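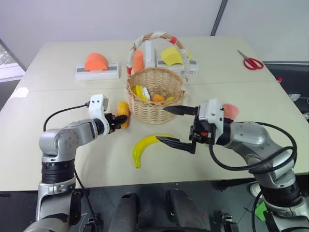
Clanham Scorebook Forum > Pitching and Defense > Passed balls per pitch received, not per inning

seamcount
I went through the Flandine play-by-play files for our league and tried to put catchers on a better denominator than innings. Innings treat a three-pitch out and a twelve-pitch walk with two men on as the same amount of work. What I want is pitches actually received with at least one runner on base, and passed balls plus wild pitches divided by that.

Method:
1. Keep only plate appearances with a runner on.
2. Drop fouls and balls in play.
3. Drop hit batters.
4. Divide.

The Zaruvgate catcher comes out with 8 misses on 352 pitches received. That is 2.27 per hundred. By innings he ranks near the bottom of the league. By this he is in the middle.

dropthird
Step 1 has a hole. With two strikes and first base open, an uncaught third strike matters even with bases empty. You are throwing those out.

seamcount
Correct. The files only log it when the batter reaches, so the numerator would be there and the denominator would be a mess. I left it out on purpose.

backstop_60
60 feet from plate to backstop at Zaruvgate. Most other parks in the league are shorter. A ball that gets by him there moves a runner, and the same ball at a short park comes back off the boards and no one goes. Since a passed ball is only scored if somebody advances, your rate is partly a park measurement. Split home and road before you rank anyone.

seamcount
Home: 5 on 160. Road: 3 on 192. So 3.13 and 1.56 per hundred.

backstop_60
There you go.

dropthird
Five and three. I would not say "there you go" about five and three. Move one event from home to road and the rates are 2.50 and 2.08.

backstop_60
The sample is small, agreed. The mechanism does not depend on the sample. The distance is a fact about the park.
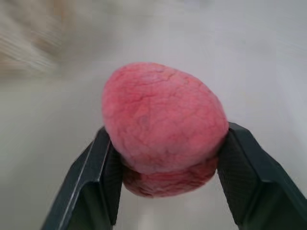
Close-up, held between the green fingers.

lowandaway
Different objection. Combining passed balls and wild pitches charges the catcher for whoever is throwing. The Zaruvgate staff leans on Đorđević, whose curve lands in the dirt by design. Any catcher paired with him gets more balls to block. You need a rate per pitch in the dirt, and Flandine does not record pitch location.

seamcount
I combined them because the scorers in this league don't agree on which is which. One of them has not charged a passed ball since August. Separating the two adds scorer noise and I am not convinced it removes much pitcher noise.

lowandaway
Then do it with and without. Same catcher, Đorđević pitching versus everyone else. If the gap is large you have your answer.

dropthird
If the gap is large on eight events you have eight events.

seamcount
I can pool last season's files, which gets the count up, but the format changed and fouls with two strikes were not logged individually. I would have to estimate them from pitch totals where totals exist.

backstop_60
Estimate them. Foul rate does not move much at the league level.

dropthird
It moves a lot between pitchers, and that is the comparison he is trying to make.

seamcount
I will run it both ways and post the table Friday. Home and road split included, raw counts next to every rate.

lowandaway
Put the number of pitches to each hand in as well if the file has it.

seamcount
It has batter side. Pitcher side I would need to add by hand. Will see.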